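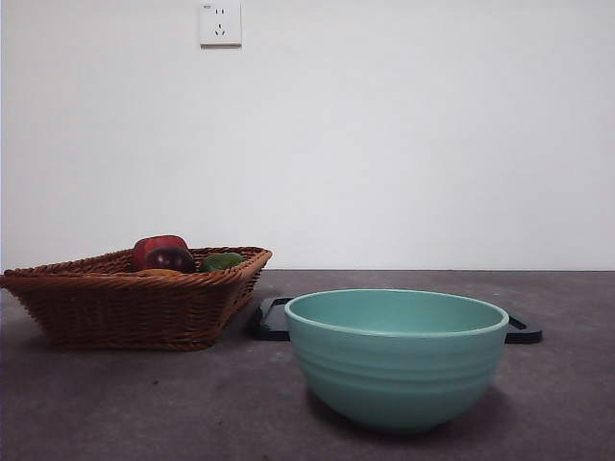

August, filed under Workshop
By the author of Hasitz

Print this post | E-mail this post

I moved the arm project out of the spare room and into the shared workshop at Cestville this month. The arm is the second one I've built, and I call it Fliva. The job I've set it is simple: pick a vegetable out of the basket and put it in the teal bowl. The bowl is a good target. It's wide, and the rolled rim shows up well against the dark gray table.

The pepper is harder. It sits close up against the other two pieces, and the fingers hit the wicker before they close. I logged 2,939 tries before I changed the wrist bracket, and 752 of those ended with the basket getting dragged. The new bracket is 775 grams with the motor on it, too heavy, but it comes in steeper.

Next I want to move the basket farther from the black tray. I also need to rewrite the part of the code that decides when to let go. It still opens too early if the shoulder motor is warm.

Parts list will go up when I've cleaned it up.

This site uses cookies. By continuing to read you accept their use.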